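Hand-held gripper or VR controllers for thin crumpled paper?

Asked in Grippers and teleoperation - 853 views

We are a small group trying to choose how to record paper handling tasks: picking up scrunched balls, flattening forms, taking one slip off a stack. The choice is between a Prument hand-held gripper with its own camera and a pair of VR controllers with a head camera. So far I have 302 recordings, split across both. 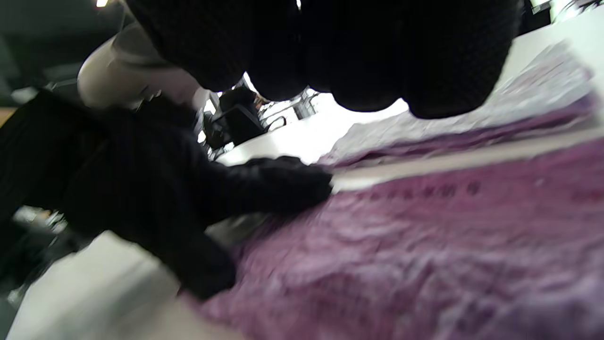
The wrist view is good close up but it tilts and blurs when I turn quickly. Has anyone compared the two on soft material?

Answer 1 - accepted

We did this last December with a Kondeo arm. The controllers were easier for big movements across the table, and the head view keeps all the pieces in sight.

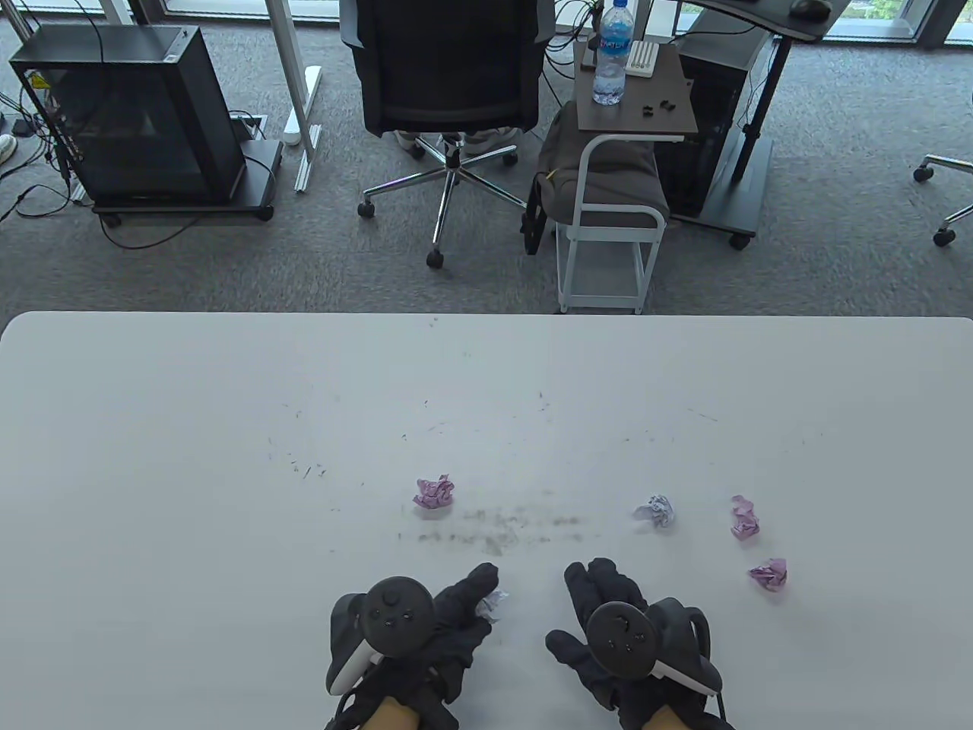 Where they fell down was fingertip work. You can't feel the paper, so people press too hard or miss the edge. For single sheets I would go with the hand-held gripper. Slow down to roughly 70 per cent of your normal speed and lock the exposure, as a white table will wash out otherwise. 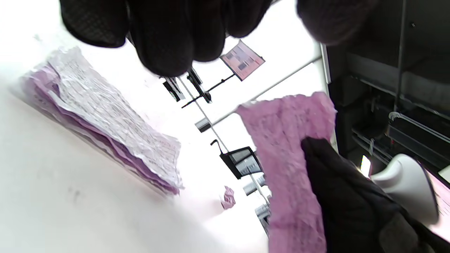
Pink slip held upright, close view from the gripper camera

Check the head camera as well. If your hands sit over the form, the policy never sees the part you are flattening.
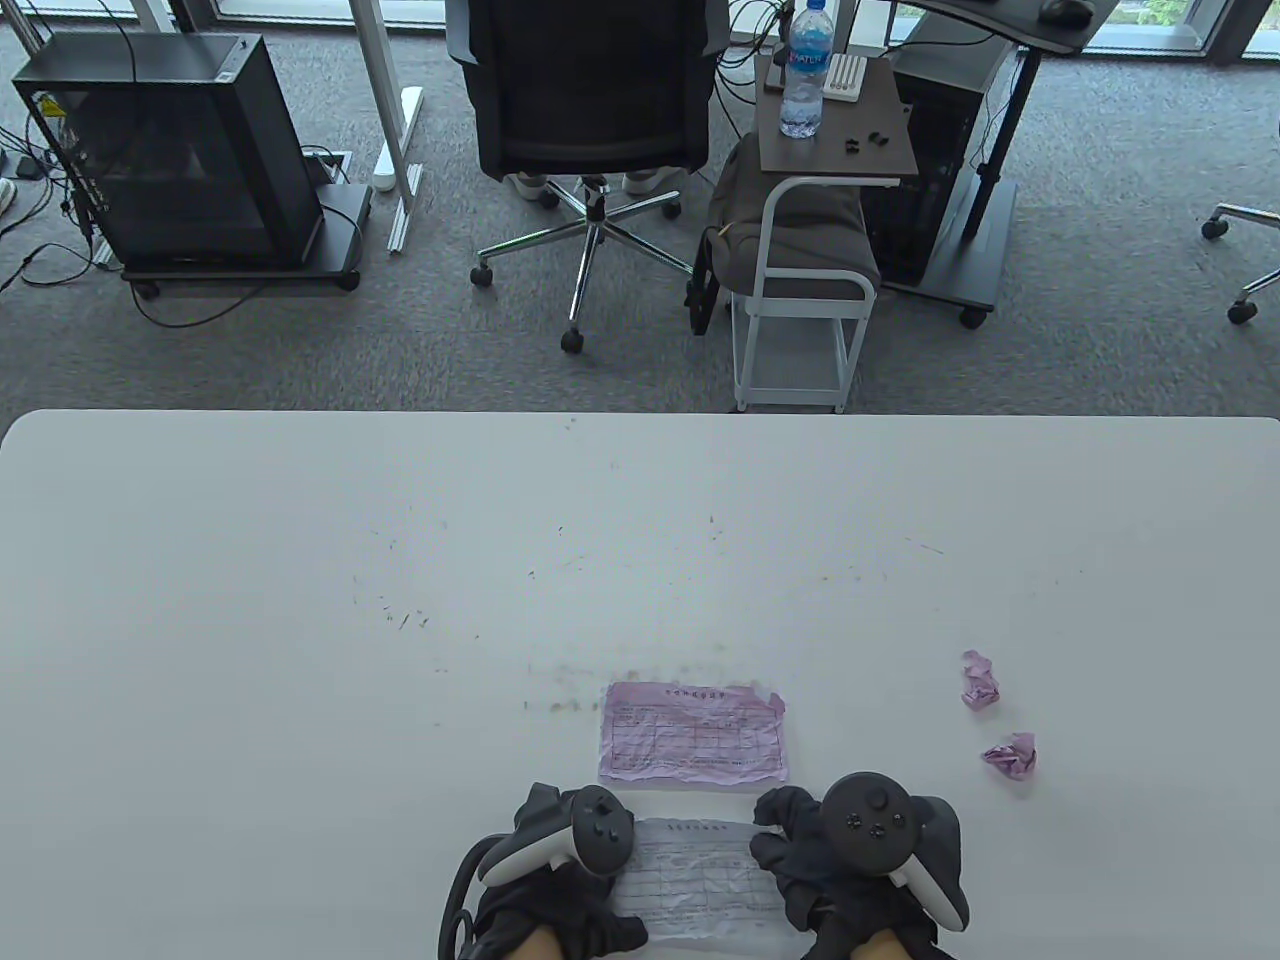
Head view with both controllers, two forms and two paper balls

Answer 2

Depends on the arm. We use Chávez fingers with the 1957 firmware and they are fine on card, poor on tissue. Never tried controllers.

Answer 3

Use both - Cemodmont mounts fit either. Keep the clocks in sync or the recordings won't line up.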